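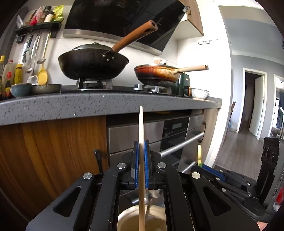 Vusumuzi Du Plessis asked under my last kitchen post if a double utensil holder is worth buying for a household that cooks mostly with chopsticks and a couple of spoons, or if a plain jar would do the same job. I said I'd answer in a full review once I had used mine for a while. It has now been four months.

The holder is the Grernura double, sold by Khumalo in Grurkville from the shelf marked Import. I paid $80. The same shelf had a single crock for $50, which I'll come back to.

What you get

The set is 2 pieces, a holder and a base tray. The holder is cream-white glazed ceramic with two rounded compartments joined side by side. The left one is taller and the right one is lower and wider. Both rims are wavy, there are thin gold lines at the necks, and the front has a bouquet of flowers printed on it, with a deep red-magenta rose on the left. The tray matches, with a gold line along the edge. If you want something plain, skip this one. The decoration goes over most of the front.

There was no printed matter in the box apart from a care slip. It says hand wash only and no microwave. I have followed the first part, and the gold has not rubbed off anywhere so far.

Daily use

Mine stands on a small table with a cloth over it, a step away from the cooktop. The holder is heavy enough that I can pull out a ladle with one hand and it stays put. That was my main complaint about the tin can I used before.

The wide side takes the bulky things: the black round-headed one, the yellow plastic ones, anything with a big head. Long-handled items go in the tall side. Chopsticks work in either one, though in the wide side they slide down and lean on whatever is next to them, and you end up fishing for the second of the pair. I keep mine in the tall side now. I stir most things with them, so they go in and out more than anything else I own.

Forks are the weak point. A dinner fork is short compared with a cooking spoon, and in the tall compartment only the tips show. Put them in the low side or leave them in the drawer.

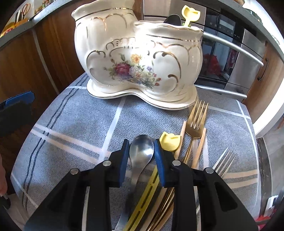 Cleaning

Take everything out and lay it on a cloth first. The holder is awkward to wash full or half full, and utensils tend to catch on the wavy rim. A bottle brush reaches the bottom of both compartments. The spot where they join collects dust on the outside, and the raised scrolls need an old toothbrush every few weeks. The tray lifts off and takes a minute.

There are no drain holes. If you put things away damp, water sits in the bottom. I turn the holder upside down on a towel overnight after washing.

The single crock

My sister has the $50 one. It is the same height as my tall side and holds enough for one cook. Her ladle and turners crowd out everything else, so her chopsticks live in a drinking glass by the stove.

Is it worth it?

For chopsticks and a couple of spoons, no. Get the single, or keep the jar. For a mix of long and bulky utensils the double earns its counter space, and I would buy it again at this price. I would like it better with drain holes and a smoother front.

Khumalo does not sell the tray separately. I asked in March and they had no plans to.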